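Wutance notes: tooling and perception, August

Calibration and replay changes in the wide-angle pipeline

The August build of Wutance replaces the lens model used for wrist-view footage from the hand-held grippers. The old model was a four-term polynomial fitted over the whole image circle. It behaved well out to the middle of the radius and then drifted, and the drift fed straight into the pose estimates. Straight table edges came out of the rectifier with a residual bow, and the tracker read the bow as rotation.

The new model splits the circle into an inner and an outer zone with a continuous first derivative at the join. Anoma Gazi wrote the fitting code and Wafula Waweru did the port to the on-line path. Both zones are solved together in one pass. Existing calibration files still load, but they are converted on first use and the converter writes a new file next to the old one. Please keep both until the next release.

The main test material is the meeting-room set. Rooms of this sort are awkward for feature tracking: long plain tabletops, repeated chair backs, a switched-off display that carries reflections of the ceiling lights, and one overexposed light panel that takes up a good part of the upper view. Features found on reflections move with the camera in the wrong sense, and the old outlier filter let too many of them through.

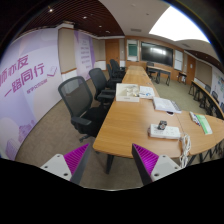 Raw wrist view over the near table, before rectification. Power strip beyond the fingers, bundled white cable hanging down behind the right plate; display and green board on the far wall.

Two changes deal with this. First, saturated regions are now masked before feature extraction, with the mask grown outwards by a fixed margin in angle. The earlier code grew it by a fixed margin in pixels, and that meant a different margin at the rim from the one at the centre. Second, any track that is consistent with a mirror path is held back from the pose solve until it has survived 23 consecutive updates. Most do not. The few that do are usually real texture seen close to a reflective surface, and they are let in at reduced weight.

The wall banners turned out to be the best source of stable points. Large printed characters give strong corners at several scales, and they stay in view through most wrist motion. The fit is poorer on the slatted ceiling sections, where one slat looks much like the next and the matcher slides along by a slat without complaint. Ingvar Gunnlaugsson has added a periodicity check which drops the weight of such regions. It is on by default and can be turned off per sequence.

Gripper masking

The finger mask is now computed from the calibration of the hand-held tool. Previously it was drawn by hand once for each tool and stored as a bitmap. The bitmap did not follow the fingers as they opened and closed, so the ribbed magenta pads leaked into the static map whenever the opening differed from the one in the drawing. The new mask takes the opening as an input and projects the finger outline through the same lens model as everything else.

One side effect should be noted. The mask is tighter than the old one, and small objects lying near the fingertips are no longer hidden by it. Segmenters trained on data with the old mask have seen very little close to the tips and may give poor labels there. Gaetano Pagano recommends retraining the last stage before comparing scores across releases.

Cables

Cable segmentation remains the weakest part of the object layer. A looped bundle hanging over a table edge is thin, pale, partly behind the tool and seen at an angle where the lens squeezes it. The planner needs to know about it all the same, as a grasp path that clips the loop will drag whatever the cable is attached to. The present rule is conservative: any pixel group classed as cable gets a keep-out tube, and the tube is extended to the nearest object in the same depth band. This blocks some valid grasps on power strips. Skarphéðinn Hafstein is testing a version that keeps the tube but permits an approach from above.
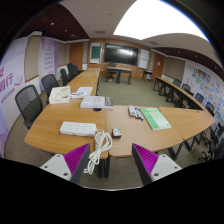

Same room, wider on the tabletop: markers and eraser on the right half, cord looped over the edge beside the left finger.

Slim markers lying side by side have their own problem. The segmenter tends to merge them into one blob and the planner then offers a grasp across the group. Dirkum, the clustering module, now splits on long parallel edges before it looks at colour, and the merge rate on the marker sequences is down. It still merges when an eraser or similar block touches the group — the shared edge wins over the gap between barrels. No fix is planned for this release.

Replay tool

Plandura, the replay viewer, can now show the raw circle and the rectified view with linked cursors. Placing the cursor on a table seam in one view draws the matching curve in the other, and this has proved the quickest way to spot a bad calibration. If the seam is straight in the rectified view near the centre and bends towards the rim, the outer zone needs refitting. If it bends everywhere, the wrong file has been loaded.

Replay speed is limited by decoding. On the Hauksdóttir test machine the linked view holds 80 updates per second with masks off, and less with masks on. The viewer keeps 4 sequences in memory at once and drops the oldest when a fifth is opened. The limit is set in the preferences file and may be raised on machines with enough memory.

Known faults

The converter fails without a message if the calibration folder is read-only. Copy the folder elsewhere and run it again.

Linked cursors are off by one update after a backwards seek. Stepping forward once clears the fault.

The periodicity check sometimes fires on rows of small text on wall panels. Turn it off for the affected sequence and send the sequence name to Ingvar.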